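In Defense of the Plastic Gear

30 May 2018

The bread machine in my kitchen stopped kneading in March. The motor ran, the paddle didn't move, and when I took the bottom off there was a plastic gear with three teeth missing. Finding that gear took me 13 days. Buying it took less than a minute. I have been thinking about gears ever since, and I want to argue against something I keep hearing at the repair bench, that a plastic gear is a sign of a cheap product.

People say it with real anger. They open a mixer or a paper shredder, see plastic teeth, and decide they were cheated. I said it myself for years. I now think the complaint is aimed at the wrong part.

Plastic gears run quietly. Many of them run without much grease, so they suit a machine that sits next to food. They weigh little. And in a lot of household machines the plastic gear is the part meant to fail first. If the dough is too stiff or a spoon gets caught, something has to give, and I would like it to be a small gear before it is the motor. I once replaced a stripped gear in an old Bettencourt mixer with a brass one from a machinist. I was proud of it. The next jam bent the shaft, and the mixer went to the scrap bin.

My complaint is with how hard it is to get the gear. Umier sells the one for my bread machine only as part of a full drive assembly for 96 dollars, close to what I paid for the whole thing. The parts list at Cumura, the surplus dealer I ended up using, has 3,801 gears on it, sorted by tooth count, bore and width. Mine was there. But I had to measure it myself with a borrowed caliper and guess at the teeth that were gone. A number molded into the side would have saved all of that.

The shaft matters as much as the teeth. A gear with a worn bore will wobble and chew up its neighbor, however good the plastic is. When you pull one out, keep it together with its shaft and look at both before ordering anything.

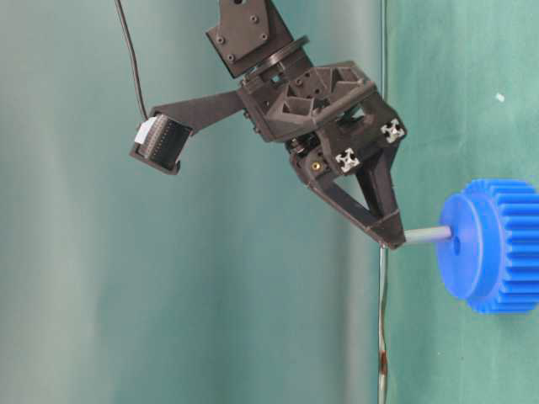
A blue plastic spur gear and its gray metal shaft.

Color would help too. Most of the gears I pull out of appliances are white or black, and on a bench full of screws they all look alike. Plarkik used to mold its replacement gears in a different color for each size, and you could tell somebody over the phone to order the green one. I don't know why they quit doing it - I suppose it cost a little more.

So I would ask manufacturers for 3 things. Mold the part number into the gear. Sell the gear by itself. Put it where a person with an ordinary screwdriver can reach it. They can go on making it out of plastic.

The bread machine is back on the counter, and I keep a second gear taped inside the lid of the flour bin.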